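Two hands, one blue cabinet: Annatjie Mofokeng on choosing a gripper

Print this page | E-mail this article | 14 shares | 3 comments

Annatjie Mofokeng has the simulator running before I have my coat off. She tests grippers for Modise, a small outfit that helps workshops decide what to bolt on the end of a robot arm, and for the past few months she has been pitting two of them against each other: the slim Trola and the bigger, heavier Malletti. Both are virtual for now, and she's delighted by that.

"I can ruin a gripper before lunch and have it back by the time the kettle boils," she says. "You can't put a price on that. Well, you can, I've seen the invoices!"

The Trola goes on the left arm and the Malletti on the right, so she can give them the same job in the same room and compare them without changing anything else. Her favourite job is drawers. She has done 200 runs with each gripper on the same cabinet, and she talks about it the way other people talk about a tricky golf hole.

"Everybody starts with picking up a block," she says. "Fine, do that, it's a good first day. But a drawer argues with you. It only wants to go one way, and if your wrist is a tiny bit off then the arm is pushing sideways and you see the force climb and climb. I love drawers. I could do drawers all year."

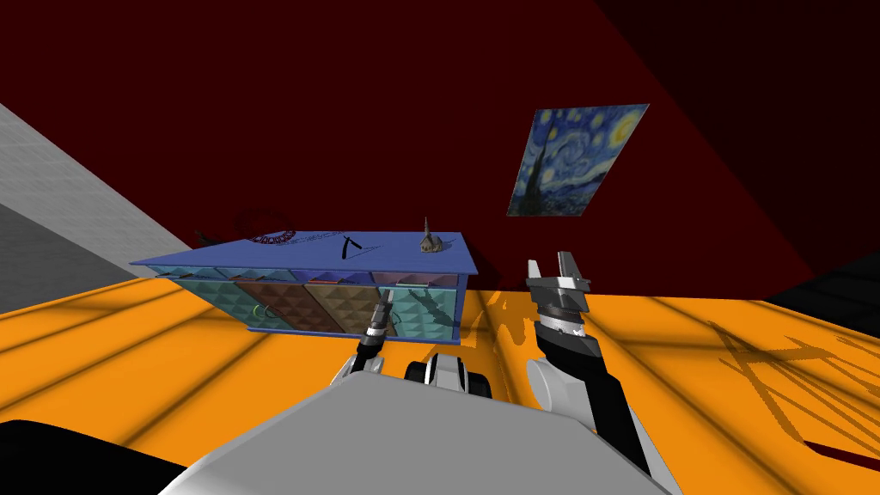 Slim fingers or wide ones?

I ask which gripper is winning and she laughs, and then gives me a proper answer.

"The Trola is lovely at getting in. Narrow fingers, narrow wrist, it goes where you point it. On thin handles it was ahead from the first morning. But then you pull, and if the drawer sticks you get this little twist at the fingertips, and off it comes. The Malletti is the other way about. It takes ages to line up, it bumps into things, and once it has hold of something it simply does not let go."

Her figures bear that out. The Trola got a grip on the handle more often, but 40 of its runs ended with the fingers slipping off during the pull. The Malletti slipped on only 7. Most of its failures came earlier, on the way in, when it touched a neighbouring panel and the run was stopped.

"So people look at the totals and say, oh, they're about the same," she says. "They're not the same at all! One of them needs better pads and the other one needs a better path planner. Those are completely different bills."

She has already tried softer pads on the Trola model and is pleased with the early numbers, though she wants to see them again with more friction settings before she'll put them in a report. Friction is the thing she trusts least in any simulator. The plan is to have both real grippers on the bench in January and repeat a small batch of the same runs by hand-measured drawer.

Swapping the controller

The other half of the project is the controller, known in the office as Ina. The old one followed a fixed path and closed the fingers at the end of it. Ina listens to the force at the wrist and gives way a little when something pushes back.

"It was like somebody had taught the arm some manners," Annatjie says. "Same gripper, same drawer, and suddenly it's feeling its way in. I made everyone come and look."

It is slower, she admits, and there was a bad week when it gave way so politely that it wouldn't pull anything open. She fixed that by letting it stiffen up once the fingers had closed. The log for that week has 1,244 lines in it, and she has read them all, some of them twice.

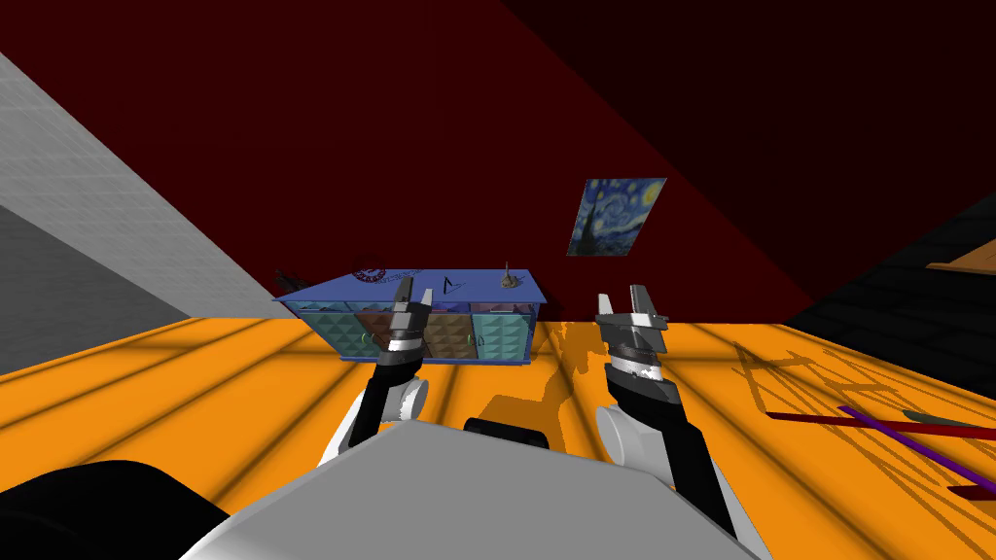
Cameras are her next worry, and she gets through most of a packet of biscuits explaining why. A camera placed high up gives a good general view but loses the fingertips as soon as they get close to the work. One on the wrist sees the fingertips beautifully and very little else. She'd like both, and is working out how few pixels she can get away with. Busy surfaces matter here too, she says, and she points at the quilted fronts on the cabinet, all those little raised pyramids, as the kind of pattern she wants in her tests. "A plain white drawer is too kind to the camera. Give it bumps, give it shadows across the floor, give it a Van Gogh on the wall if you like. If it can still find the handle, then I'm interested."

She is just as keen on the small items on the top. Nothing in the drawer task requires the arms to touch them, and she counts it against a run if they do. "A little figurine with a pointed top is a brilliant tell-tale," she says. "If it's lying on its side at the end, I know an elbow or a finger went wandering, and I go back through the log to find out when."

What would she tell a small workshop buying its first gripper? She thinks for a while.

"Take your most annoying job, the one you'd rather not show the salesman, and try that one first. And try it lots of times. I've been in love with a gripper after five runs and cross with it after fifty."

And her own pick, if she had to choose today? The Trola with the new pads and Ina driving it, for drawers. For anything heavy, the Malletti. Then she turns back to the screen and queues up another batch.

Print this page | E-mail this article

Comments (3)

benchmonkey
Very much agree about drawers. We had the same twist at the fingertips with narrow fingers and cured most of it by gripping further along the handle. Has she tried that before changing the pads?

R. Pell
Would have liked to see cycle times for the new controller. "Slower" could mean anything.

toolroom_lil
Great read, sent it to my whole shift. Please do a follow-up when the real grippers are on the bench!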